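4 Setting up the Incident Register

This section covers the first set-up of the Cloramis incident register at a district or provincial desk. It assumes that the server is already installed (section 2) and that user accounts have been issued (section 3). Registers set up before release 56 must be converted first; see Appendix C.

The register holds reports of armed clashes, arrests, surrenders, recovered weapons and displaced households. It does not hold operational plans. Do not enter future movements of troops or police in any field, including the remarks field.

4.1 Before you start

You will need:

- an account with the Desk Supervisor role
- the area code list for your province
- the names of the two officers who will confirm casualty entries
- the default port number, 1443, open between the desk and the server

Note: The confirming officers must hold separate accounts. The system refuses a confirmation made from the account that entered the report.

4.2 Creating the desk

1. Sign in and open Administration, then Desks.

2. Select New desk. Enter the desk name exactly as it appears on the area code list. The name is printed on every report and cannot be changed once the first incident has been saved.

3. Choose the reporting level. A district desk sees its own reports only. A provincial desk sees its own reports and those of every district beneath it.

4. Under Confirming officers, add both accounts. If one is on leave, add the deputy and set an end date for the deputy's rights.

5. Select Save. The desk appears in the list with the status Waiting.

6. Ask the server administrator to approve the desk. The status changes to Open.

Caution: Do not enter live reports while the status is Waiting. They are stored on the local machine only and are lost if the browser data is cleared.

4.3 Setting the incident types

Each desk starts with the standard list of types. Types may be hidden but not deleted, so that older reports can still be read.

1. Open Desk settings, then Types.

2. Clear the box beside any type the desk will not use.

3. For the type Armed clash, check that Casualty table and Weapons table are both ticked. A clash report without these tables is rejected at provincial level.

4. For the type Surrender, set Personal names to Restricted. Names are then shown to the Desk Supervisor and the confirming officers, and replaced by a reference number for all other users.

The order of the list can be changed with the arrow keys. The order affects the entry form only - printed summaries always follow the standard list.
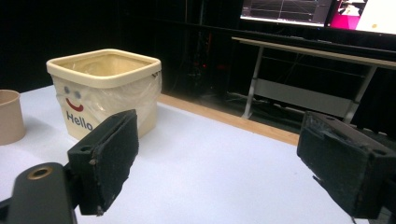 4.4 Casualty figures

Casualty figures are entered in three columns: Claimed, Counted and Confirmed. Keep them apart. A figure given by a unit over the radio is Claimed. A figure from a person who was at the site is Counted. The third column is filled in by the confirming officers and is locked to everyone else.

1. Enter the source of each figure in the Source field. Initials are not accepted.

2. If two sources differ, enter both on separate lines. Do not take an average.

3. Leave a cell blank if no figure has been received. Zero means that a source has reported none.

4. Mark civilians in the Status field. If status is not known, choose Unknown and set a review date.

Note: Changing a figure does not erase the earlier one. The earlier figure stays in the history with the time and the account name.

4.5 Test entry

1. Select New incident and tick Training record.

2. Complete the form using the test place name Deswood.

3. Save the record and ask a confirming officer to open it from their own account.

4. Check that the Confirmed column can be edited from that account and is locked from yours.

5. Print the summary. The word TRAINING must appear on each page.

If step 4 fails, the officer has been added as a reader. Return to 4.2, step 4, remove the account and add it again with the right role.

Training records are removed at the end of each month and are left out of all totals.

Section last revised 2/15/25 (S. Petersen). Corrections to the type list are held over until the October release.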